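Town's lost sock amnesty ends with 576 socks and very few pairs

Sunday, June 30, 2024

The town of Yimer has spent a month handing in its odd socks, and it now has a great many odd socks.

The amnesty, run out of the old ticket office on Vallik Street, invited residents to bring in any sock that had lost its partner, no questions asked. The idea was that half the missing socks in town must be sitting in the wrong house, having travelled there by way of sleepovers, swimming lessons and the launderette, and that a bit of organised effort would bring them home.

By closing time yesterday 576 socks had been handed over the counter. Of these, 2 were claimed as a true pair, by a man who had brought in both of them himself on different days.

"I'd given up on the first one," he said, declining to be named. "Then I found the other one down the back of the dryer and thought, well, I know where I've seen you before."

Ah-rin Na, who came up with the amnesty and has been on the counter for most of it, is taking the long view. She had hoped to reunite 200 pairs, a target she set in January while looking at the contents of her own airing cupboard and admits was not based on research.

"I thought people lost socks to each other," she said. "I now think they lose them to somewhere else. I don't know where. I've stopped asking."

The socks were laid out by colour on trestle tables, then by length when it became clear that most of them were black. Navy was given its own table in the second week, after an argument, and taken off it again in the third, when the bulb in the ticket office was changed and a good deal of the navy proved to be black as well. Visitors were allowed to browse for as long as they liked. One woman stayed for most of a Thursday and left with a tea towel.

There were some handsome arrivals. A knee-length number in mustard wool, darned at the heel in three shades of green, drew several admirers and one offer of cash, which was refused on principle. A single ski sock came in with a note reading "sorry". Christmas socks made up a table of their own and were judged by everyone who passed it to be past help.

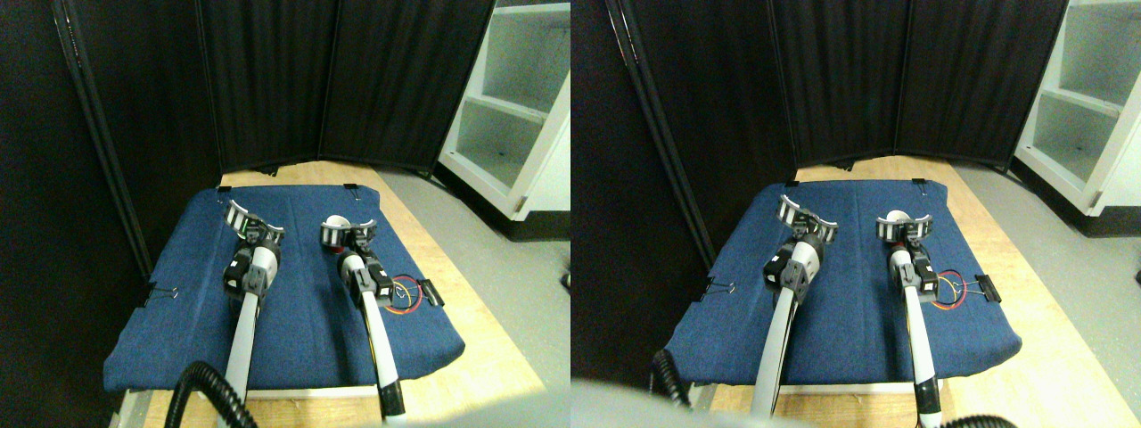
Children's socks a separate matter

Anything under a size nine was kept in a paddling pool by the door, after the first weekend showed that parents of small children were not going to look through tables. They were going to look through a paddling pool, though, and they did so with some energy. Several went home with armfuls of socks that they cheerfully agreed had never been theirs.

Ms Na let this pass. The rules, pinned up next to the kettle, said that a sock could be claimed only by someone holding its partner, but she says enforcement at the shallow end was never going to be strict.

Not everyone in Yimer has been won over. A letter to the town newsletter called the amnesty "a jumble sale with nothing for sale" and asked what it had cost. The answer is the hire of the tables, a box of clothes pegs and one tin of biscuits, replaced weekly. The paddling pool was on loan and has gone back with a small hole in it, which is being discussed.

A second letter, in the same issue, asked whether gloves would be next. The ticket office has had several gloves pushed through the letterbox since, so the question may have been answered without anyone deciding it.

As for the socks still on the tables, the neighbouring village of Asance has offered to take the lot. It held an amnesty of its own two years ago and never got rid of what was left over, and its organisers believe that putting the two collections together could produce some matches. That would make more than 3000 socks in one village hall, a prospect that Asance's indoor bowls club has asked to hear more about before its next fixture.

Ms Na says she will drive them over herself once she has found enough bags. Late claims can be made at the ticket office until Friday, between ten and four. Please bring the other sock.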